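Ce dépôt contient les démonstrations simulées du projet Haludia, collectées pour entraîner une politique de manipulation à deux bras en intérieur. Tout est produit en simulation ; aucune séquence réelle n'est incluse. Pour les conversions de format, voir `CONVERSION.md`.

# Haludia – démonstrations bimanuelles en intérieur

## Contenu

Le jeu compte 1,105 épisodes téléopérés, répartis entre deux sous-ensembles :

- `priltico/` : objets posés sur une table, consignes courtes (saisir, déplacer, déposer) ;
- `dirnisach/` : mêmes pièces, mais avec un mobilier et des objets tirés au hasard dans le catalogue.

Chaque épisode comprend les images des caméras, les positions articulaires, l'ouverture des deux pinces, la consigne en français et en anglais, et un champ `statut` (`reussi`, `echoue`, `abandonne`). Les épisodes échoués sont conservés. Ils ne sont pas lus par défaut ; il faut passer `--inclure-echecs` au chargeur.

## Scènes et objets 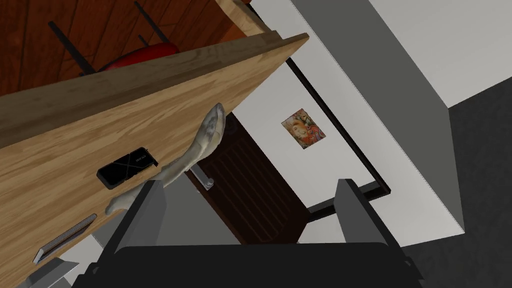
Le catalogue d'objets vient de plusieurs bibliothèques de modèles 3D fusionnées sans tri par usage. Le tirage ne vérifie pas la vraisemblance des voisinages : une carte graphique noire peut se retrouver à plat sur un plateau en bois, à côté d'un chat gris étendu de tout son long. Nous avons gardé ces combinaisons. Elles évitent que la politique associe un type d'objet à un type de meuble, et elles fournissent des formes que les catalogues de cuisine n'ont pas. Les noms d'objets dans `objets.json` sont ceux des bibliothèques d'origine, parfois peu parlants. Une table de correspondance est en cours d'écriture.

Les textures des murs, des sols et des portes sont tirées séparément. L'éclairage est fixé au début de l'épisode et ne change plus ensuite.

## Collecte

Les démonstrations ont été enregistrées en mai par l'équipe Huttunen, avec deux manettes, une par bras. L'opérateur voit le retour des caméras du robot et n'a pas de vue extérieure. Une prise s'arrête quand il valide la fin de la tâche ou quand la limite de 400 pas est atteinte. Dans ce second cas, le statut est `echoue`, même si l'objet est arrivé à destination.

Consignes données aux opérateurs :

1. Ramener les deux bras en position de départ avant de lancer l'enregistrement.
2. Lire la consigne en entier, puis commencer.
3. Ne pas corriger une prise ratée plus de deux fois ; abandonner et relancer la scène.
4. Garder le bras inutilisé immobile, hors du trajet de l'autre.
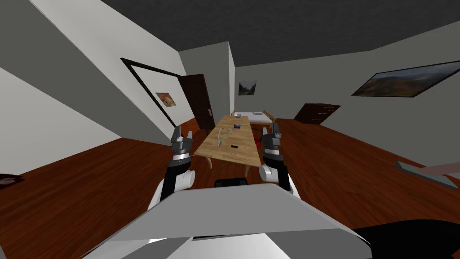
La position de départ est la même dans les deux sous-ensembles. Elle est décrite dans `config/depart.yaml` et ne doit pas être modifiée si l'on compte mélanger de nouvelles prises avec les anciennes. La base du robot, elle, est placée avec un léger décalage aléatoire à chaque épisode – les valeurs sont enregistrées dans `meta.json`.

## Chargement

```
python charger.py --sous-ensemble priltico --max 50
```

Sans l'option `--max`, tout le sous-ensemble est chargé en mémoire.

## Limites connues

- Les objets minces ou souples (câbles, feuilles) sont simulés comme des corps rigides. Leur comportement au contact ne doit pas servir de référence.
- Certaines collisions entre le mobilier et les objets sont approximatives. Un objet peut s'enfoncer légèrement dans son support ou en dépasser.
- Les consignes en anglais sont traduites à la main et n'ont été relues que pour `priltico/`.

## Contact

Renato Malabanan tient le dépôt à jour. Pour signaler une prise défectueuse, ouvrir un ticket avec l'identifiant de l'épisode et le numéro du pas concerné.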